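Zostix Community Help
Home > Family & Food > Everyday Meals

My son has stopped eating every vegetable except raw cucumber. What worked for you?

Asked by Lamduan Sitthichai, Larside
Viewed 310 times

Hello everyone, and sorry in advance, I know some version of this question gets asked every September when the kids go back and the lunchboxes come out again. I read through a lot of the older threads last night and still feel a bit stuck, so I'm going to ask my own.

My son is four and a half. Until the spring he was a really cheerful eater. Carrots, peas, green beans, the soft bits of eggplant out of my curry, all of it went down without a fuss and I was probably a little smug with my sister (who has twins and was having a terrible time). Then over the summer he dropped one thing after another, and now we are down to cucumber, peeled, cut in sticks, with nothing touching it. If there is a fleck of anything green in the rice he will pick it out and line it up on the rim of the plate.

The odd thing is that he loves vegetables as things. He knows all their names in English and Thai, he likes carrying them home from the market, he will cook pretend soup for everybody in the house and get quite cross if you don't finish your bowl. 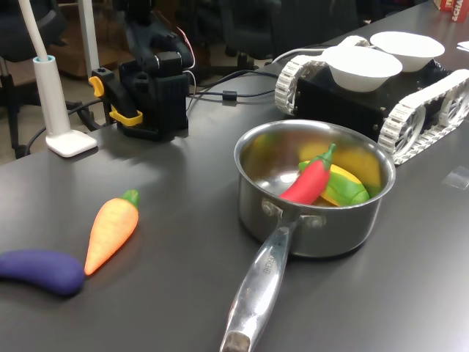 But when dinner comes it's a closed mouth and a turned head. I've tried the "just one bite" rule, which ended in tears on both sides. I've tried hiding zucchini in meatballs and he found it, and then he wouldn't eat meatballs either for two weeks, so I'm not keen to go back to that. I've tried a sticker chart. He liked the stickers.

He's growing fine and the doctor isn't worried, so I'm not looking for medical advice. I'd just like dinner to be pleasant again, and I'd like him to have something besides cucumber before winter. We eat at six, all together, and he has a snack at preschool at around three if that matters.

Two things I'd especially like to know. Do you cook a separate dish for a child like this or not? And has anyone had luck getting them to help at the real stove, or does that just make for a slow dinner and a messy floor?

Thank you for reading all that!

2 answers

Answer from Ottó Kiss
Marked helpful by 139 members

Dear Lamduan, I raised three children and now have a granddaughter with us most afternoons, and I could have written your letter myself at least twice over the years. My middle one lived on bread, plums and boiled potatoes from the age of four until he was nearly six. He is a grown man now and puts hot peppers on his eggs, so please take heart.

To your first question, no, I wouldn't cook a separate dish, but I would always have one thing on the table that you know he'll eat. If that's cucumber, wonderful, put out a bowl of cucumber for the whole family and don't set it in front of him as his special plate. Let him reach for it. Then the rest of the dinner sits there in its serving bowls and everyone helps themselves, and you talk about your day. My wife and I agreed early on that we wouldn't say a word about who had eaten what. I will admit she was much better at it than I was. I used to stare at the poor boy's fork.

The hardest part for us was the staring, and after that it was the patience. It took most of a winter before he took a piece of roasted carrot by himself, and he put it back, and a week or so later he took another and ate it. We carried on talking about the neighbor's fence as if our lives depended on it.

On the stove question I am all for it, with the caution that you should pick a day when you aren't hungry yourself. We do ours in the middle of the afternoon with my granddaughter. She stands on the step stool, I do the knife and the heat, and she does the washing, the carrying and the putting into the pot. Small pans are easier for small arms, so we use the littlest saucepan and make a very little soup.

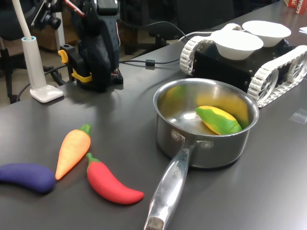 What I like about soup is that the child can change it. She gets to choose between two things each time, say peas or corn, and whichever she picks goes in and the other goes back in the refrigerator. She doesn't have to eat any. Often she doesn't. But she tells everyone at dinner that it's hers, and it's quite hard to go on being afraid of a thing you have made yourself and been praised for.

A few other odds and ends, in no special order. Move the three o'clock snack earlier if the preschool will let you, or make it lighter on your days at home, as three hours isn't very long for a small stomach that has had crackers and juice. Keep the pieces long, like the cucumber he already trusts. Raw bell pepper in sticks was our first step away from cucumber, and raw kohlrabi after that, which is crisp and sweet and very like a mild apple. Serve sauces on the side. We grate carrot on the coarse side of an old Trotis grater that came from my mother-in-law, and for some reason grated carrot in a little pile has been accepted in our house by children who wouldn't look at it in coins.

I would put the pretend soup to good use too. When he's serving you, ask him what's in it and what it tastes like, and eat it with a great deal of noise. My granddaughter has served me some terrible combinations and I have had seconds of them all.
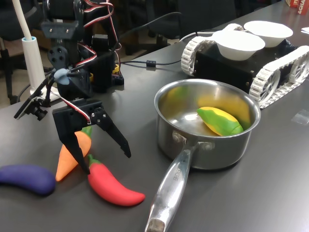 The carrot and the chili pepper

If you do go to the market together, give him a coin or two and let him buy one thing of his own choosing. At the covered market on Esquivel there is a lady at the far end who lets the children pick out their own beans, and we've come home with some very strange-looking bags. Cook whatever it is simply, with butter and a bit of salt, and put it on the table with everything else. I know butter isn't fashionable but I have never understood what a plain steamed bean is meant to offer a child.

And be kind to yourself. You sound like a good mother who is tired at six o'clock, and there are a great many of us who have been there. Do write again and tell us how you're getting on, I'd be glad to hear.

Answer from member plumjam_dee

We did frozen peas, still frozen, in a cup. Mine eats them like candy and won't touch them cooked. Not sure why it works. Squash them a little first if he's a gulper. Also ditto on no stickers, my daughter ended up with over 11 sheets of them and still no broccoli.

Comments on this question

Lamduan Sitthichai: Thank you both so much, I read Ottó's answer out loud to my husband, who is the starer in our family. We put the cucumber in the big blue bowl last night and said nothing at all, and he ate his cucumber and his rice and asked why everybody was so quiet. So we need to practice the talking part! Going to look for kohlrabi this weekend. Do you peel it?

Ottó Kiss: Yes, peel it, and quite thickly. The skin is tough as a boot near the bottom. And pick the small ones if you can, the big ones get woody.

plumjam_dee: never had kohlrabi, might try it myself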